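Riltside Home Video: Frequently Asked Questions
Last revised Sun 21 September

What does Riltside release?
Riltside licenses Asian genre cinema for Blu-ray and DVD in Australia and New Zealand. Most of the catalogue is Hong Kong, Taiwanese and Korean, with a smaller line of restored titles under the Juvard label.

When is Drutavero out on disc?
January. Blu-ray and DVD are released on the same day. Pre-orders are charged at dispatch, not at the time of order.

Which cut of Drutavero is on the disc?
The theatrical cut, running 125 minutes at 24 frames per second. The festival version exists only as a DCP with burned-in subtitles and has not been licensed.

Is the limited edition different from the standard one?
The disc is identical. The limited edition adds a rigid slipcase, a booklet with an essay by Chia-jung Yip, and a numbered card. It is limited to 1000 copies, of which 300 are held back for retail stores. It will not be repressed.

What region are the discs?
Blu-rays are locked to Region B. DVDs are Region 4, PAL. Players sold in North America will generally not play either without modification. Check the manual before ordering, as region faults are not grounds for a refund.

Why is there no English dub on some titles?
Where a dub exists and the elements are usable, it is included as a secondary track in Dolby Digital 2.0. Older dubs are often held by a different rights holder — in those cases the original language track is the only audio supplied.

Are the subtitles new?
For Juvard titles, yes. Other releases use the licensor's translation, checked against the dialogue list and re-timed. Songs and on-screen text are subtitled where they carry plot information.

Is Peng being reissued?
The 2K master of Peng is under review. Colour on reels three and four does not match the surviving reference print, and no date will be set until that is resolved.

My disc freezes or skips. What should I do?
Update the player's firmware first. If the fault persists at the same timecode, email us the title, the timecode, the player model and the code printed on the inner ring of the disc. A replacement is sent once the fault is logged.

Do you supply digital copies?
No. Streaming rights are licensed separately.
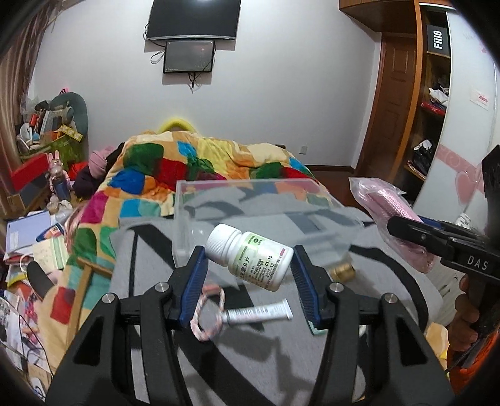
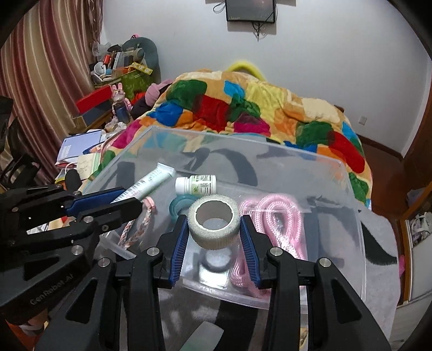

Photos: Riltside

Can I cancel a pre-order?
Yes, until the order status changes to Packed. After that, the standard returns policy applies and return postage is at the customer's cost.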